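July, late, past eleven

I meant to write this at the kitchen table with a proper cup of tea, and instead I'm in bed with the notebook propped on my knees and my shoes still on, so please forgive the handwriting, future me. It has been a long, good, silly day at the summer course and I want to get it down before it all runs together with the others.

The bus was late again, and I spent the wait rereading our project plan, which still has Velholm written across the top in my own big letters. I was so proud of that name when I picked it out of an old atlas! Now half the group says it sounds like a brand of bicycle seat. The other teams are Eltden and Flillau, and I'll admit that Flillau has the best name and also the best coffee habits, because somebody over there brings a thermos the size of a fire extinguisher and shares it with anyone who wanders past looking sad. I wandered past twice.

Our task for the Doucet challenge is nesting bowls. I know how that sounds. My mother asked me on the phone what I was learning this summer and I said "putting bowls in bowls," and there was a long silence, and then she asked if I was eating enough. But it really is a lovely problem once you're inside it. You and I can drop one bowl into another while talking about something else, and the arms have to be shown it over and over, from every start we can think of, with the bowls near and far and sometimes tipped on their sides just to be mean. We set ourselves a goal of 190 good runs for the final data, and each of us gets 30 minutes at the controls before we have to trade places, which seemed stingy to me the first week and now seems generous, given what it does to my shoulders.

My turn came after lunch. I was nervous -- I always am, for the first couple of tries -- and then I settled down and stopped gripping so hard and began to enjoy myself. The trick, at least for me, is to come in slower than feels polite and to look at the rim and nothing else. I have been telling everyone this as if I had discovered gravity. One of the older students listened very kindly and then told me it was on page 3 of the handout, which I have been carrying in my bag since the first morning and using mostly as something to set my lunch on.

I'm sticking these in while I still have glue. 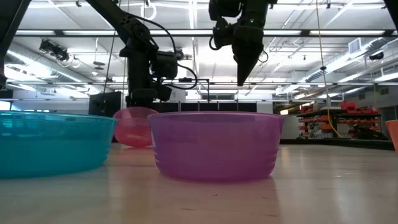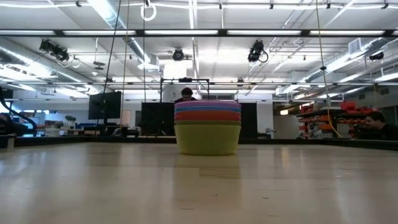
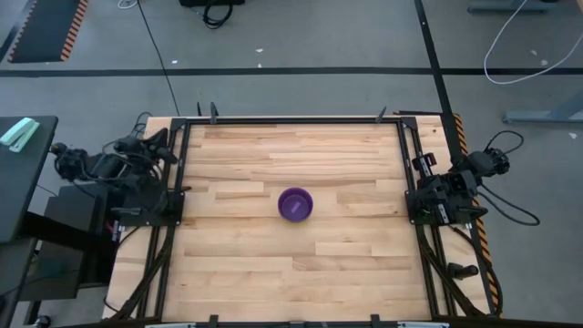 We argued for a good while over whether a slightly crooked stack should count. I said yes, if the bowls stay put, since a crooked stack in my cupboard at home counts perfectly well. The other side said that if we teach the arms to be sloppy they will be sloppy forever, and I have to say I thought about that all the way home, and not only in connection with bowls. We ended up keeping the crooked ones in a separate folder and putting off the decision, and I suspect we'll put it off again.

What I'd like to remember, though, is the feeling at the end of the afternoon, when everyone was tired and a little giddy and people kept drifting over to our side to watch. When I started this course I was sure I'd be the one who didn't belong, the one who'd never so much as soldered a wire, and today a girl from Eltden asked me how to set up her practice runs, and I knew the answer! I tried to look casual about it -- I don't think I managed.

Tomorrow I have to bring masking tape, my own lunch this time, and the library book that is now 3 days overdue. And I should call my mother back and tell her yes, I'm eating.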